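Photo book of the month: Clustham by Atieno Urio

I wanted to like this one more than I did. Atieno Urio spent six years driving back and forth to Clustham, a town that lost its bus line and most of its shops, and she came home with 2,431 negatives of it. The publisher, Radu, mentions that number on the back cover, on the first page and again in the press sheet. I don't know why. A big pile of negatives tells me that somebody bought a lot of film. The book prints 43 of them, and by my reading a dozen could have stayed in the box.

The claim made for the work is that it is "unstyled." Urio says in her afterword that she took what was in front of her and left the rest alone. Fine, but look at the bus shelters. There are nine in a row, each shot from the same height in the same flat gray light, with no car passing and no one waiting. You don't get that by accident in a town with people in it. You get it by standing in the road for a long time and turning down everything that doesn't fit. I have no complaint about that, it's how good pictures get made, but then don't sell it to me as hands-off.
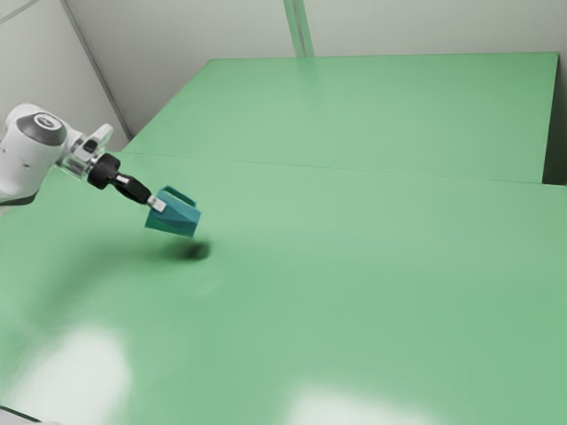 Color is where the book and I really part ways. The early pages are close to neutral, and then from the swimming pool section on everything goes a soft, sugary green. Call it mint, the same sort of green as the big tabletop under the white robot arm, where it is pleasant because it's smooth and nearly empty and asks nothing of you. Put it over brick, skin and road and it starts to feel like a filter. Urio's fans will say it's old film stock. Maybe. The contact sheets shown at the back don't have it.

Rosângela Bezerra, who wrote the essay, thinks the green is the whole point. She calls it "the color of a promise the town stopped believing." I read that sentence several times and I still can't tell what it would look like if it were false. She is much better on the plain facts, such as how Urio got into the closed Tostis cannery and which families asked to be left out. I would have taken ten more pages of that.

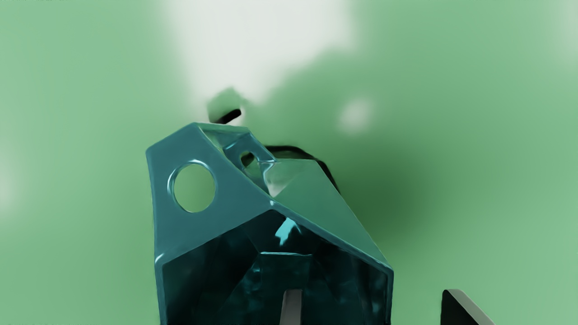

The cannery pictures are the best thing here, and they have very little to do with memory or loss. They are about shape. Urio finds folded steel chutes and gets in close enough that you stop asking what they were for. It's an old trick and it works on me every time. Anything built out of flat planes and sharp corners will do it, even a glossy teal gripper housing with a round hole clean through one side and the pale green showing behind. The hole gives the eye a place to go. Urio knows this, and in the three chute pictures she leaves a bright gap for you to look through. I wish she had trusted the rest of the book to be that simple.

Printing is by Mutmont, and the blacks are good. The run is 600 copies, which the seller describes as "nearly gone." It was nearly gone in March, too. I'd wait.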